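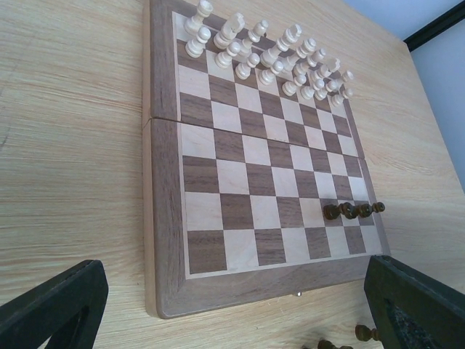
Þröstur Hedegaard would rather I began with the pawns, as he puts his out first and says the big pieces then have a wall to stand behind. He has told me this twice, so it goes at the top of the talk.

Home Club Nights Talks Equipment Contact
Filed under: Talks and Handouts
September | By Catherine Kinnear

Setting up and putting away: notes for the Wednesday talk

These are my speaking notes, a little tidied. I talk faster than I write, so allow 20 minutes with the handling part.

Opening. Ask who owns a folding board at home. Ask who has lost a piece from one. Leave time for the stories, then move on.

First point, the board. A folding wooden set is a box and a board in one. Undo the clasp with the case flat on the table, then lift. If you hold it upright while you open it, you will be on the floor looking for a bishop. Turn the pieces out, open the case all the way, and turn it over so the squares face up. Press down gently on both halves. The seam won't always line up perfectly, and on an older set a small step between the squares is normal. Don't force the hinge to fix it.

Second point, which way round. Each player needs a light square in the right-hand corner. Say it slowly, then have everyone check the board in front of them. At the Damgaard hall we once played a whole evening on a board turned the wrong way. I had set it up.

Third point, order. One color at a time. I do all of White first, both rows, and leave the dark pieces on the table on their own side. Mixed heaps are slow because you pick up each piece twice. My back row goes from the corners in: rooks, knights, bishops, then the queen on her own color and the king in what's left.

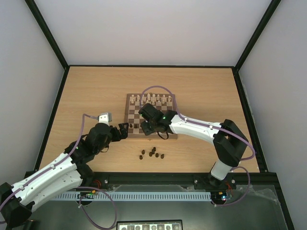
With the dark side, the same rule holds, and beginners still get the queen wrong. She goes on a dark square. Both queens stand on the same file, facing each other down the board. Once the white side is complete you can read the answer straight across.

Pieces that are lying down should be stood up before you start placing them. A pawn and a bishop on their sides look a lot alike at arm's length, more so in dark wood under hall lights. Pick up by the neck of the piece and set the base down flat – don't slide it, as the felt catches if there is any.

Handling part. Hand out the sets. Let people work in pairs, one on each color. No timing. (Last year I timed it and it turned into a race, and a knight lost an ear.)

Likely question: is plastic better for a club? It's cheaper and you can wash it. We have about 70 sets in the cupboard, and the plastic ones get the most use. The wooden ones come out for talks and finals. 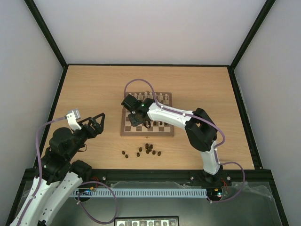 SKALTPORT, September – Added after the first run of this talk. The part on putting away was too short, so here is more of it.

Clear one color at a time as well. Put the pieces beside the board, check that both kings are there, then look under the table. Fold the board only when it is bare. Pawns go into the case first, along the bottom, and the tall pieces on top, lying down. If the lid won't shut, something is standing on end. Open it and look. Leaning on the lid bends the clasp.

For anything missing, write the set number and the piece on a slip and leave it in the case. Spare pawns are in the Cisine tin on the second shelf. They are a slightly different brown.

Handouts are by the door. Please stack the chairs.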